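4.3 Adding a Film and Its Cast to the Library

Calico reads film and cast details from the Trulitz index. Your server must be online for this step. If you work offline, go to section 4.7, Entering Details by Hand.

1. Open the Library tab and select Add Title.
2. Type the film name and the year of release. Remakes often share a name, so do not leave the year blank.
3. Select Search. Up to 20 matches are listed.
4. Select the correct match and press Import Cast.
5. Check the billing order. Drag a name up or down to change it.

Note: Only the first 33 cast members are imported. Add any others from the Credits panel.

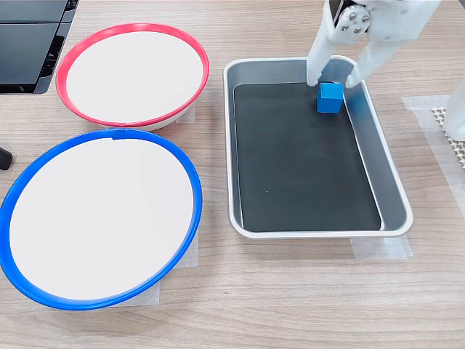 Fig. 4-3. Two bowls and a metal tray on a tabletop.

If two performers have the same name, Calico asks which record to use. Select the one with the matching birth year. Choosing Merge joins both records for every film in the library.

CAUTION: A merge cannot be undone. Back up the library first (section 2).

4.4 Credits for Stand-ins and Stunt Performers

Stand-ins and stunt performers are stored apart from the main cast and do not appear on the title page by default.

1. Open the title and select Credits.
2. Select Add Role, then Stunt or Stand-in.
3. Enter the performer's name and the name of the actor covered.
4. Set Show on Title Page to On or Off.
5. Press Save.

A role saved with no actor name is marked with a gray flag. The flag clears when the field is filled in.
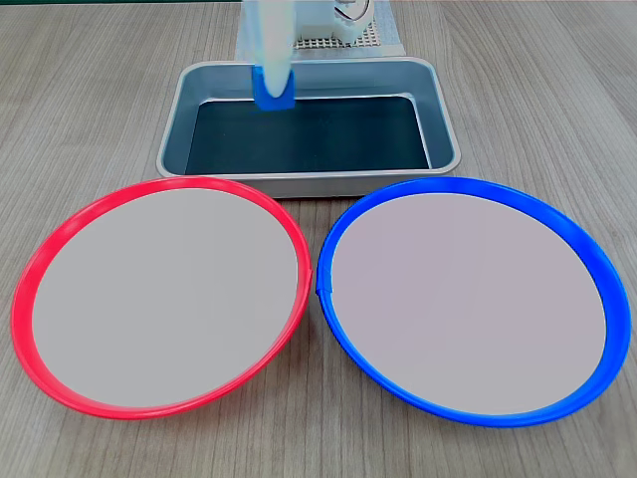

Fig. 4-4. Metal tray with a dark bottom lining, two round plates in front.

4.5 Production Status

Set the status to Announced, Filming, On Hold, or Released. A title left On Hold for more than 7 days is moved to the Paused shelf at the next refresh. To keep it in place, open Status and select Pin.

Note: Libraries made with Vorau 2 use the word Delayed for On Hold. Calico changes it on import. Release dates are not changed.

If the status will not save, sign out, sign in again, and repeat the step. If it still fails, export the log and send it to Nautiyal support with the title number.

Section 4 revised Dec 10, 2019. Text: Lindalva Figueiredo. Technical check: Valdir Sampaio.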